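# Flemo folding notes - README

February - by Antigoni Andreadis

Notes and pictures on folding soft clothes and cloths on a made bed. Kept under the Flumement household folder. Read this before you quote anything from it, as I don't trust all of it myself.

## What is covered

Blue cloths and T-shirt-like things, folded on top of a sheet. No shirts with collars, no towels, no fitted sheets. There are 230 entries, and the notes column is blank in far too many of them.

## The method, such as it is

1. Lay the piece on the bed and smooth it from the centre.
2. Pull the lower edge straight before folding anything.
3. Fold the sides in, then bring the bottom up.
4. Press the top layer lightly and leave it alone.

Step 2 is where I part company with the usual advice. Guides tell you to pull hard. On soft fabric a hard pull gives you a rope along the edge and a hump in the middle, and you start again. A mattress also gives under your hands - a table doesn't - so I doubt anyone who claims a shop-style fold on a bed.

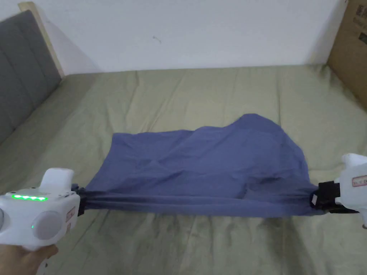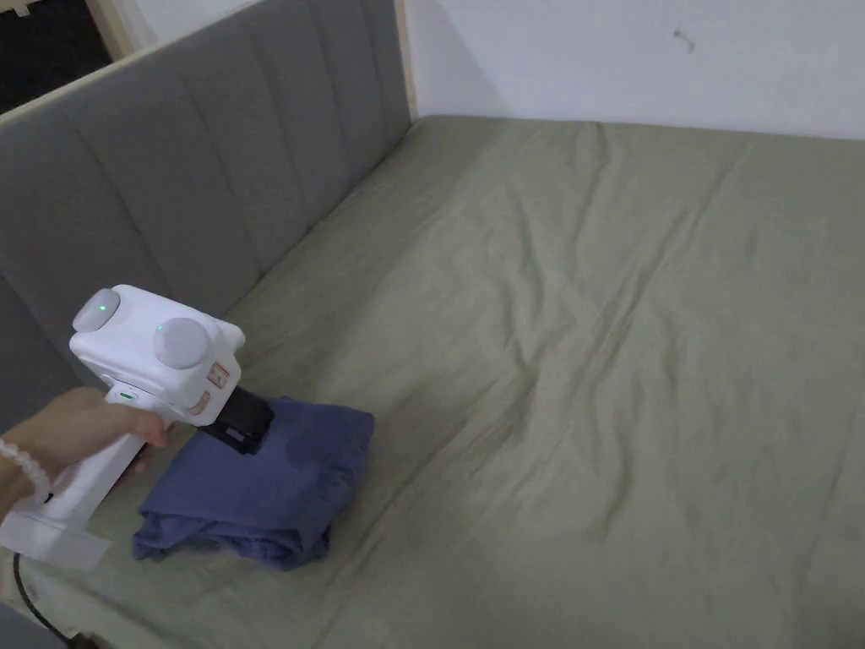

Blue fabric on the sage-green sheet.

**Is it worth smoothing the bed sheet first?**

Only if it has deep ridges. Small creases in the sheet make little difference to the fold, whatever the ironing crowd say.

## How "folded" is judged

A piece passes if it makes a rough rectangle and can be carried to a drawer in one go. Loose edges are allowed. Manolis Andreadis wanted a neatness score out of 7, and we tried it, but two people rarely gave the same number. The column is still there. Ignore it.

## Known problems

- "Cloth" and "garment" are used loosely in the older notes.
- Fabric type was guessed by feel.
- The time limit of 60 seconds was picked by me and proves nothing.

Contact: Flumement notes, care of A. Andreadis | Copyright Flumement | Back to top

## Comments (3)

**Emiliano Montes:** I get a better fold on the floor. Worse for the knees.

**Peiyu Jia:** Could you drop the neatness column altogether? It keeps ending up in my tables.

**Apostolos Lambrakis:** Not convinced by step 4. My T-shirts spring open whether I press them or not.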